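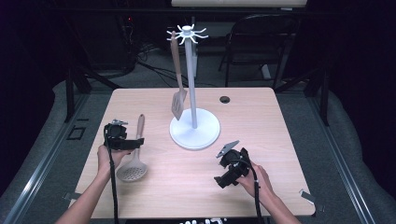 Figure 9.1 A slotted spatula hanging from a utensil stand, with a skimmer spoon on the table.

CHAPTER 9
Lactase and the Digestion of Milk Sugar

Radka Berisha and Abdul-Rahman Amissah

Learning outcomes

After studying this chapter, students should be able to:
describe the structure of lactose and the reaction by which it is broken down;
state where lactase is made and how its level changes between infancy and adult life;
explain how a change in DNA outside a gene can affect the use of that gene;
distinguish lactose malabsorption, lactose intolerance and milk allergy;
interpret the results of a hydrogen breath test.

Key terms
disaccharide, enhancer, hydrogen breath test, lactase, lactase persistence, malabsorption, regulatory variant, villus

9.1 Introduction

Milk is the first food of every mammal. It supplies water, fat, protein and minerals, together with a sugar that is found in few other natural foods. This sugar is lactose. A newborn baby depends on it for a large part of its energy, and the lining of the baby's small intestine carries a plentiful supply of the enzyme needed to digest it.

In most mammals the supply of this enzyme falls after weaning. The same is true of most human beings. In some human populations, however, the majority of adults continue to make the enzyme throughout life and can drink fresh milk in quantity without discomfort. This difference between adults has a well understood genetic basis and has become a standard case in the study of gene regulation. It is also of practical interest to doctors, dietitians and those who plan school and hospital meals.

The chapter begins with the chemistry of lactose and the action of the enzyme. It then considers the gene concerned and the way in which its activity is controlled. The final sections deal with diagnosis and with the management of symptoms. Students who are unsure of the general properties of enzymes should read Chapter 3 again before going further, paying particular attention to the section on active sites.

9.2 Lactose and its breakdown

Lactose is a disaccharide, that is, a sugar made of two smaller sugar units joined together. The two units are glucose and galactose. The cells lining the small intestine have transport proteins that carry glucose and galactose across the cell membrane, but they have no means of taking up lactose whole. The bond between the two units must therefore be broken before the sugar can be of use to the body.

The reaction is a hydrolysis. One molecule of water is used for each molecule of lactose, and one molecule each of glucose and galactose is released. The enzyme responsible is called lactase, or more fully lactase-phlorizin hydrolase. It is held in the outer membrane of the absorptive cells that cover the villi, with its active sites facing the contents of the gut. Digestion and absorption thus take place very close together, and the products have only a short distance to travel before they are taken up.

Lactase is most plentiful in the jejunum, the middle part of the small intestine. Because it sits near the tips of the villi, it is easily lost when the lining is damaged. A severe bout of gastroenteritis, or untreated coeliac disease, may reduce lactase activity in a person whose genes would otherwise allow it to be made in full. The loss in such cases is described as secondary, and activity usually returns once the lining has healed.

9.3 When lactose is not digested

Lactose that escapes digestion passes into the large intestine. Two effects follow. The sugar holds water in the gut by osmosis, which may lead to loose stools. It also becomes food for the bacteria living in the colon, which ferment it to short-chain fatty acids and gases. Hydrogen and carbon dioxide are commonly produced, and in some people methane as well. Bloating, wind and cramping pain may result.

The terms used in this field are often confused. Lactose malabsorption means that some of the sugar has not been digested and absorbed. Lactose intolerance means that malabsorption is accompanied by symptoms. A person may have the first without the second, and many do. Milk allergy is a separate condition in which the immune system responds to the proteins of milk. It has nothing to do with lactase, and its treatment is different.

9.4 The gene and its control

The gene for lactase, known as LCT, lies on chromosome 2. The sequence that codes for the protein is much the same in adults who make the enzyme and in those who do not. Early workers who looked for the cause of the difference within the coding sequence did not find it there. The explanation was found in a stretch of DNA lying upstream, inside a neighbouring gene called MCM6.

This stretch acts as an enhancer. Proteins that bind to it increase the rate at which LCT is transcribed. In people with certain single-letter changes in the enhancer, transcription remains high in adult life. Such a change is called a regulatory variant, and the resulting trait is lactase persistence. The variant most common in people of European descent differs from those found in parts of East Africa and the Arabian Peninsula, which indicates that the trait arose more than once.

Persistence is inherited as a dominant trait. One copy of the variant is generally enough for an adult to digest ordinary amounts of milk, although lactase activity in people with one copy tends to be lower than in those with two.

Case study 9.1 The Kernotville survey

The Kernotville survey enrolled 2,654 adults, each of whom gave a blood sample and completed a diet questionnaire. A hydrogen breath test was carried out in September on a smaller group drawn from the same list. Volunteers fasted overnight, drank a measured solution of lactose and gave breath samples at fixed intervals. Among those tested, 26 showed a clear rise in breath hydrogen yet had reported no trouble with milk in the questionnaire.

Before reading section 9.5, students should consider the following points and make brief notes on each.

1. Which of the terms defined in section 9.3 applies to the 26 volunteers?
2. Why were the volunteers asked to fast before the test?
3. How might a recent course of antibiotics affect the result?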